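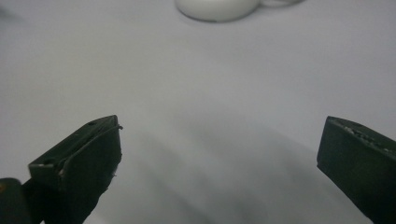
Wynne hand-held gripper station: progress report to the Festell equipment fund
Period covered: June to September
Prepared by Mared Rowlands, Bronemwood workshop

1. Where we are

The station is set up and in regular use. The grant paid for the two hand-held grippers, the white work surface, the rail frame and a stock of spare finger pads. All of it has been delivered and signed for. The only item carried over from the last report is the second set of fingers, covered in section 3.

In this period we completed 27 working sessions out of the 30 planned. The 3 we lost all fell in one week in July, when the left gripper was out of use with a cable fault.

2. Routine care

Caradog Gethin wrote the first version of the care sheet and Chiyo Nakajima has revised it after using it through the summer. It now runs as follows.

Before each session: wipe the board, check both finger pads for lifting at the tip, open and close each gripper fully and feel for any catch. Check that the cable has slack at full reach.

After each session: brush off the fingers, look over the pads again and write any change in the log. Grippers go back in the case with the fingers closed.

Every Monday: tighten the finger screws, clean the top plates with a dry cloth and run the opening-width check against the gauge block.

The Monday check takes 90 minutes for both grippers. We had allowed an hour in the proposal, and the staff time line in the budget has been adjusted to match. The total has not changed.

3. Finger wear

Wear on the fingers is the main maintenance cost and will remain so. The upper edges pick up scuffs and pale residue, and the thin edge strip tends to come away near the tip before anything else goes. Cleaning deals with most of the residue. A strip that has started to lift is now replaced at the next Monday check — pressing it back down held for a day or two at best.

We tried two adhesives. The first left a crust that had to be scraped off and was the cause of a good many of the marks on the older fingers. The second has been in use since August and comes off cleanly with a plastic blade. Lyle Nguyen-Tran has ordered enough of it to last until spring.

The second set of fingers from Ranness arrived three weeks late and one of the four was drilled out of line. It has gone back. We are not charging the replacement to the grant.

4. Cable fault and repair

The July fault was a broken conductor close to the plug on the left gripper. Readings dropped out whenever the arm was stretched across the board. Ülle Krūmiņa cut the cable back, fitted a new plug and added a strain relief clip. She then opened and closed the gripper 108 times at different reaches with no drop-out, and the fault has not come back. The same clip was fitted to the other gripper as a precaution. 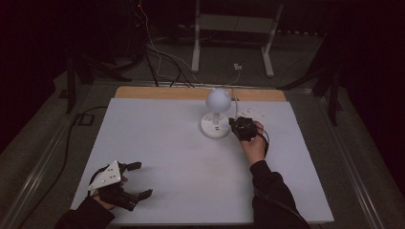
Both grippers in use at the station, with the desk lamp on the board.

5. Layout of the station

Cable runs are the part of the layout we are least happy with. Several hang behind the table and one runs along the floor at the left. None has caused an accident, but they make the floor slow to clean and we would like them in a covered channel before winter. Lyle has a price for this and it can be met from the small parts line.

Items used on the board are plain household things such as a cup and a desk lamp. They come out of general stores and are not claimed for.

6. Spending

Spending is in line with the revised budget. Pads and adhesive are slightly over, and delivery is under by a similar sum. Receipts are in the folder sent with this report.

7. Next period

Fit the replacement finger from Ranness and put the second set into rotation.
Move the cables into a covered channel.
Train one more person to do the Monday check, as at present only Chiyo and Ülle can sign it off.

We would be grateful for a decision on the cable channel by the end of October, so that the work can be done while Caradog is on site.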